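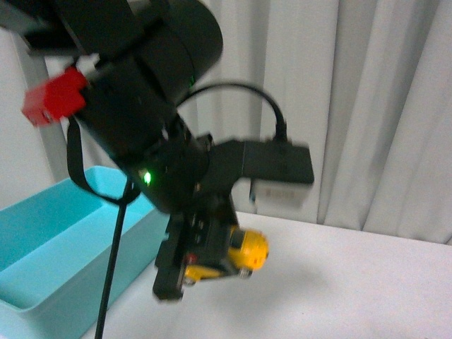
*The demo arm holding the yellow test piece over the table, turquoise bin at left.*

# Visit report: Kosia open day, gripper bench

I went on Wednesday for the afternoon session. Damian Marciniak ran the bench and let visitors try two finger sets, the Illum and the Srithong, on the same parallel gripper. I had 6 tries with each.

The task was pick and place between the tabletop and the bin. Between tries the arm goes back to a park position and you wait for the controller, a Miltero unit, to report ready. That took longer than I expected.
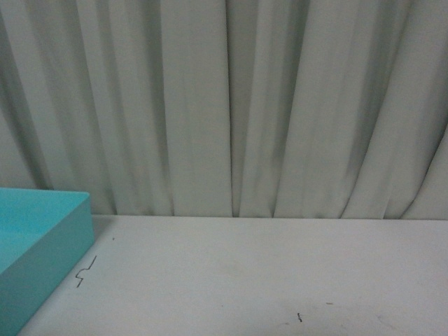 Marciniak used the wait to go over prices. The Illum set is listed at 1,175 and the Srithong at 1,534, both without the mounting plate. Lead time is 8 weeks for either.

## Finger sets

- **Illum:** Wide opening, easy to line up. It dropped the piece twice when I came in off center.
- **Srithong:** Held every time. Changing the fingers takes longer because of the extra screws.

The wrist camera was the most useful view for lining up on small parts. With a black finger on each side of the view, I could tell which way to shift before closing.

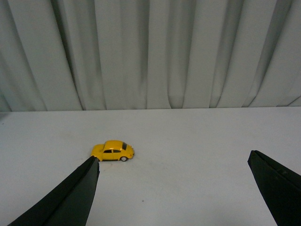
## Cameras and cabling

The head camera covers the table and part of the bin, but I would want it aimed further left for our work. Cable routing at the wrist needs attention too. A thin cable hangs down past the gripper, and ours would catch on the fixtures.
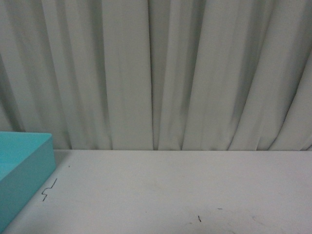 *Head camera view with the arm out of view.*

I have asked Kosia for a quote on the Srithong set and a loan of the Illum set through April.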